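Does the Grasp Score Mean Anything? Testing a Learned Grasp Ranker in Simulated Clutter
Project report, Robot Software Lab
Mariann Nyitrai

Summary

This project set out to add a learned grasp ranker to the Lovulero planning stack and measure how much it helped with picking from small piles of objects. It helped less than I had hoped, and a good part of the apparent gain came from a bug in how we counted attempts. I think the negative parts of the result are more useful than the positive ones, so they get most of the space.

1. Background

Lovulero is the motion planning and pick code that the lab inherited from an earlier course. It takes a depth image, proposes candidate grasps, throws out the ones the arm cannot reach, and executes the first one left. There is no ranking worth the name. Candidates come out in whatever order the sampler found them, with a small bonus for grasps that point straight down.

The obvious thing to try is a network that looks at the depth patch around each candidate and gives it a score between 0 and 1. Ritis, the ranker used here, does this. The notes that came with it claim that the score can be read as a chance of success. I doubted this from the start. A score trained on one set of scenes tells you how a grasp compares to those scenes, and it is a big step from there to a probability.

So there were two questions. Does ranking by score beat the old ordering? And does a score of 0.9 succeed nine times in ten?

2. Setup

All tests were run in simulation. The arm, the parallel gripper and the objects are loaded into a plain gray world with even lighting and nothing else in it. I kept it that way on purpose. A bare world is the easiest case the perception code will ever get, and if the ranker could not do well there I did not want to argue about backgrounds.

Scenes are built by a small tool called Sarmiento. It drops household models close together from a list, lets them settle, and saves the poses so that a scene can be replayed exactly. Replay matters more than I expected. The first month of results could not be repeated because the settling step was not seeded, and I threw all of them away.

The training set had 3439 labeled grasps. Of these, 2228 came from scenes with a single object and the rest from clutter. I would not choose that balance again. For testing I used 300 new scenes, each run once with the old ordering and once with the ranker, with a limit of 5 attempts per scene.

The objects that gave the most trouble were thin ones next to bulky ones. A carton offers wide, flat surfaces and collects a lot of candidates. A pen offers very few, and most of those put a fingertip close to whatever is lying beside it.

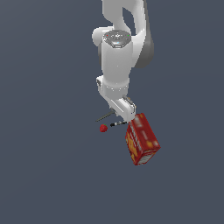 3. Changes to the planner

Hooking the ranker in took less code than cleaning up around it. Three changes are worth recording.

First, reachability is now checked after scoring. The old code checked it first, which was fine when order did not matter, but it meant we never saw how often the best-scored grasp was one the arm could not make. It happens a lot near the edge of the workspace.

Second, the collision check now uses the full gripper housing. Before, it tested only the fingers. The housing is boxy and wider than the fingers are, and with the arm tilted it can hit a tall neighbor while both fingertips are still clear. The ranker knows nothing about this, as it sees only the patch of depth between the fingers.

Third, an attempt is counted when the arm starts its approach. Lovulero used to count it when the gripper closed. A plan that gave up halfway down therefore cost nothing, and the planner could fail over and over for free. With the old counting the ranker looked much better than the baseline. With the new counting most of that lead went away.

4. Results

Ranking did beat the old ordering in scenes with one object or with objects spaced apart. The gain was steady across repeated runs with different seeds, and I am fairly willing to believe it.

In tight clutter I cannot say the same. The ranker won on some seeds and lost on others. When it lost, it was usually in the same way: it gave a high score to a grasp on a thin object, the approach path brushed a neighbor, the pile shifted, and the fingers closed on nothing. The score was computed for a pile that was no longer there.

As for reading the score as a probability, the test did not support it. High scores were too confident in clutter and low scores were too harsh on single objects. I fitted a simple correction on held-out scenes, and it fixed the average while leaving the tight clutter cases as wrong as before. A number that is right on average and wrong exactly where the planner needs it should not be used to decide when to stop trying.

I also compared against a hand-written rule that prefers grasps with more free space around the fingers. It was one afternoon of work — and in tight clutter I could not separate it from the trained network.

5. What I do not trust

The friction values came with the models and I did not check them against real objects. Simulated depth has no holes or noise, so shiny surfaces are no harder than dull ones. Soft things are treated as rigid, and the strawberry model can be squeezed as hard as you like without harm. Any of these could change the order of the methods, not just the size of the gaps.

The Brudomach bench in the lab was meant to be used for a short hardware check in January. The controller firmware there expects a different joint order than our planner sends, and I ran out of time to write the adapter safely. No claim in this report has been tested on a real arm.

6. For whoever picks this up

Keep the attempt counting as it is now, even if it makes the numbers look worse. Rebuild the training set with mostly cluttered scenes before touching the network design. Run the free-space rule next to anything new. The replay files and seeds are stored with the scene builder, and the settling step must be given a seed by hand — the default is still the clock.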